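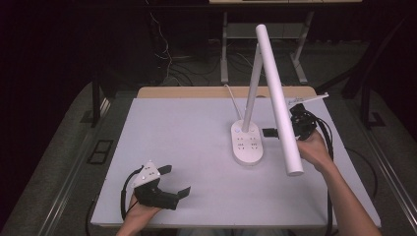

Setting up and adjusting a folding desk lamp

These steps are for a white LED desk lamp with an oval base, a single slender post and a long tube-shaped head that hinges at the top. I wrote them for the Felbridge, and they also work for the Dinis, which has a slightly shorter head. If your lamp has a second joint in the middle of the post, the order is the same but you will need to set the lower joint first.

You need a clear table, a soft dry cloth and a tape measure. Allow ten minutes.

Step 1. Choose the spot

Put the lamp on the side opposite your writing hand. If you are right-handed, the base goes to the left of your paper, so your hand does not throw a shadow over the line you are writing. For a keyboard it matters less, and you can put the base behind it.

Wipe the table and the underside of the base before you set it down. Grit under the base will scratch a painted top.

Step 2. Run the cable

The cable comes out of the back of the base. Take it straight to the rear edge of the table and leave some slack on the tabletop.

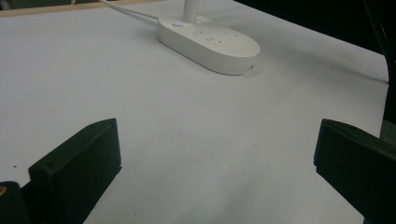 Do not pull the cable tight to the wall. With a tight cable the base creeps backward each time you move the head, and the plug works itself out of the socket. If the spare length bothers you, gather it behind the table with a loose strap. Don't wind it around the post.

Step 3. Open the head

The head folds down against the post for storage. Hold the base flat with one hand and lift the head from its free end with the other. Go slowly. A new hinge is stiff and may move in small jerks for the first week or so.

Stop at 115 degrees from the post. The Felbridge will go farther, but past that point the light starts to reach your eyes when you sit down.

Step 4. Set the angle for the job

Reading and writing: bring the head down until the light covers the page and you can't see the light source from your chair.

Screen work: raise the head and turn the base so the light falls in front of the screen.

Small repairs or sewing: lower the head steeply, with the free end close to the work. Check that you can still get both hands under it.

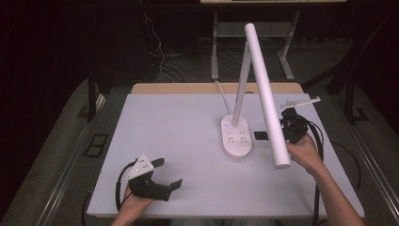
Whichever position you use, move the head by its free end. Pushing near the hinge takes more force and tips the base.

Step 5. Set the brightness

Touch the power mark on the base, then the plus and minus marks. I use 75 percent for reading in the evening and 64 percent beside a screen. Start there and change it after an hour if your eyes feel tired.

If the head drops

Unplug the lamp and look for a small screw at the side of the hinge. Tighten it a quarter turn, then try the head again. On the Dinis the screw is behind a cap that lifts off with a fingernail. Do not oil the hinge, which holds by friction.

Wakana Kaneko
Updated April 2, 2023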